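How Our Dorm Eats: A Food Waste Diary
Felicidad Espiritu
Intro to Environmental Studies, project report
September 23, 2019

I picked food waste because of my roommate's lettuce. She buys a bag every week, and every week I find it at the back of the fridge turning into soup. So when we had to choose a topic I already had one sitting on the bottom shelf, smelling bad.

My plan was pretty simple. I asked people on my floor in Trollow Hall to write down everything they threw away that had once been food, and to weigh it if they could. I lent out two kitchen scales (one is my mom's, sorry Mom) and taped a sign-up sheet to the fridge. I got 14 people to say yes, and 12 of them kept going for the full 9 days. The other two quit early, and I left their numbers out completely.

I did a practice run at home in July with just my family, and I'm so glad I did! My first diary sheet had way too many boxes. My dad filled in "misc." for everything. The new sheet only asked what it was, what it weighed, and why you tossed it.
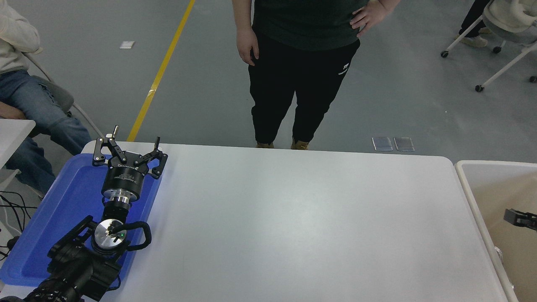
The "why" column ended up being my favorite part. I figured most people would write "went bad," and lots of them did, but "forgot I had it" came up all the time too, and so did "made too much rice." Rice is a big problem on our floor. People cook it like they're feeding a soccer team, eat one bowl, and leave the pot in the sink until it's a science project of its own.

All together the floor threw out 2,165 grams of bread, and bread was the heaviest thing on the list by a lot. I think it's the loaf size. The Plemer Market down the street only sells the big family loaves, and if you live alone and eat toast maybe three mornings a week, you're never getting to the end of it before it molds. One girl slices hers and freezes it the day she buys it, and she had no bread waste at all. I've started doing the same thing and it works great (you can toast it straight from frozen, which I somehow never knew).

There are some problems with my results. People were on their best behavior while they kept the diary, and a couple of them told me so. Also my mom's scale doesn't pick up anything really light, so tea bags and apple stems mostly went down as zero. And I only looked at one floor. The Dremberg building across the quad has a dining hall on the first floor, so I bet those diaries would look totally different.

If I did this again I'd run it for a whole month and include a week near exams, when everybody orders pizza and the groceries just sit there. I'd also like to try a shared shelf in the fridge where you can leave stuff you won't finish. I asked on our floor chat and most people liked the idea, although there was a long argument over whether opened hummus should be allowed. My roommate voted yes on the shelf. She still buys the lettuce.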